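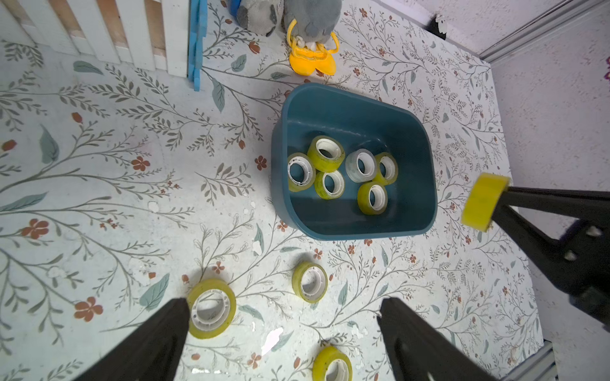

*Janka Jelínek*

I own more sticky tape than any household could reasonably need, and until June I could never find any of it. There was a roll in the kitchen drawer with the batteries, one in the coat cupboard, and one on the windowsill turning into something like toffee. So I bought more. You can see how a person ends up with a problem.

The cure is one plastic bin and half an hour on the floor. Mine is teal, with rounded corners, and you could do this with an old ice cream tub if you don't mind how it looks.

## 1. Round them all up

Go through every drawer, toolbox and school bag. Bring the lot to one spot and tip it out. I use a floor mat with leaves and little rust-red flowers on it, and yellow tape shows up nicely against that. Clear tape doesn't. Kneel with care.

Expect to find scissors as well. Put them somewhere else or you'll be at this until supper.

## 2. Find the ends

Do this now, while you're feeling virtuous. Run a fingernail slowly round the roll until it catches, peel back a thumb's width and fold it under to make a tab. If the tape splits and comes off in a thin sliver, keep pulling at a slant until you're back to full width.

Some rolls won't be saved. Anything gone brittle, or so gummy that it takes fluff off your sleeve, goes in the rubbish. My sister-in-law Zinhle keeps hers "for rough jobs" and has yet to meet one rough enough.

## 3. Fill the bin

Lay the rolls down with the cores facing up. Standing them on edge looks smart for as long as it takes to carry the bin to the shelf, and then they wheel about like escaped cheese.

Start at one end and work along. A roll or two will lean on its neighbours, and I let them. Leave the other end clear until everything from the mat is in, then see what room you have.

- Yellow tape goes together.
- Clear tape goes where you can reach it — it's the one everybody wants in December.
- Masking tape gets its own box, having a talent for sticking to the others.

## 4. Put it where you wrap things

Mine lives on a low shelf by the table, 40 cm off the floor, with the string and the brown paper. I tried the loft first. I bought two more rolls that month.

## Topping up

When the bin is down to its last couple of rolls, buy more. Karabo Le Roux wrote to ask whether a dispenser should go in too. By all means, if the bin is deep enough, but lay it on its side and mind the teeth.

*Last changed Oct 31, 2022*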